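Workshop Tips: When the Arm Drops Parts, Check the Tray First

We run a small pick-and-place arm on the bench for sorting seeds and small hardware. In April it started failing. It would close on the tray floor, lift, and come up with nothing, then stop with a grip fault. One night it logged 11 faults before Ghazal Vahidi hit the stop button and went home.

We spent two evenings on the wrong things. We swapped the finger pads, ran the calibration again and blamed the Flelitz controller. The trouble was in the tray. Grit builds up where the walls meet the floor, and the arm was taking specks of it for parts. It also pushed down too hard trying to pick them up, and that can mark soft plastic.
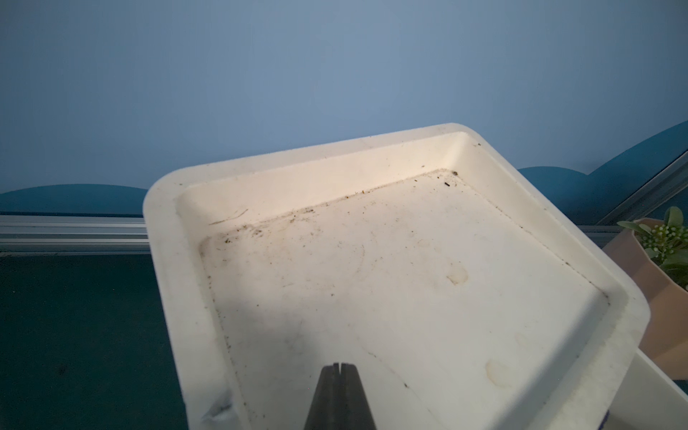
Gripper over the tray. Dirt collects along the seams first.

How to clean a parts tray:

Stop the arm and switch off the power at the wall. Pausing the program is not enough — a paused arm can start again when the fault clears. Keyvan Shokri got a pinched thumb that way.

Lift the tray out. Don't wipe it in place, or the crumbs end up in the rail grooves.

Tap it upside down over a trash can. Run a dry, stiff toothbrush along the seams and into the corners.

Wash with warm water and a drop of dish soap. For dried stains, lay a wet rag on the spot for 7 minutes and wipe. No scouring pads. Scratches hold dirt, and the camera may read them as parts.

Look for cracks with a flashlight held low to the floor of the tray. A line you can catch with a fingernail means a new tray.

Dry it fully before it goes back. Wipe the finger tips too, including the slit between them.

Run the first few picks at slow speed with your hand near the stop button. If the grip fault comes back with a clean tray, check the pads next.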